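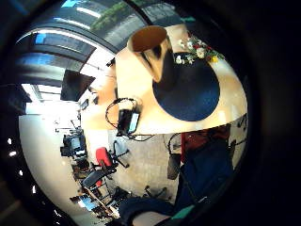
Table two with the round mat, the paper cup and the flowers. The operator's glove is at the bottom.

Collection status, tabletop set
Kagiso Makhubela, 29 Jul 2024

The tabletop set for Rikton now holds 896 accepted demonstrations. An accepted demonstration is one continuous recording from a hand-held gripper with a fisheye camera, with a usable pose track from start to finish and a task label that a second person has checked. Recordings that fail on pose are kept in a separate folder and are not counted.

Tasks are short: pick up one item, place it at a named spot, let go, back off. Operators work from a printed list and change the layout after every 9 recordings. Only the item named in the task has to be in reach. Everything else on the table is there as background and may be moved, turned or taken away between layouts. The flowers count as background in all tasks. The paper cup is a target in the placing tasks and background in the rest.

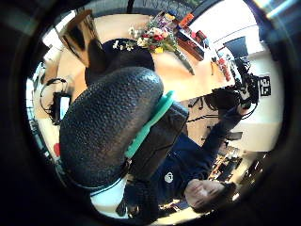 View with the camera inverted. Marker tag at upper right, beside the black equipment.

Some recordings have the room upside down for part of their length. These are valid. The gripper gets turned over in normal use, and the tracker handles it as long as enough of the room stays in view. Please do not rotate the video before upload. Orientation is read from the pose track, and a rotated file will no longer agree with it. Irfan Siddiqui found 42 files in the March upload that had been rotated by hand. They have been replaced with the originals.

Marker tags must stay where they were fixed at calibration. If one is knocked, stop, write down the last good recording number and tell Irfan. Re-taping a tag by eye costs more time than it saves: the offset is small enough to pass the automatic check and large enough to show up in training.

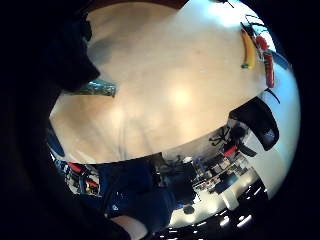

Pale tabletop with a patch of reflected light near the middle. Thin black cables run around the yellow and red items.

Two points on the table surface. Glare from the ceiling lights moves across the tabletop as the camera moves, and the current model at times treats a bright patch as an object edge. Tamás Hegedűs wants more recordings with glare, so leave the lights on and do not shade the table. Shiny wrapped items are useful for the same reason and should appear in every second layout.

Cables are to be left in view. The first Pardale set was recorded on cleared tables and the policy trained on it did poorly at any desk with a cord on it. Vary how the cables lie when the layout is changed. Do not run one under a target item.

The next block is 300 recordings, split evenly between picking and placing. Nomvula Botha has the task lists and will assign tables. Label checks go to Themba Gumede, who needs the recording numbers in one plain text file per operator, one number per line. Files with gaps in the numbering will be sent back.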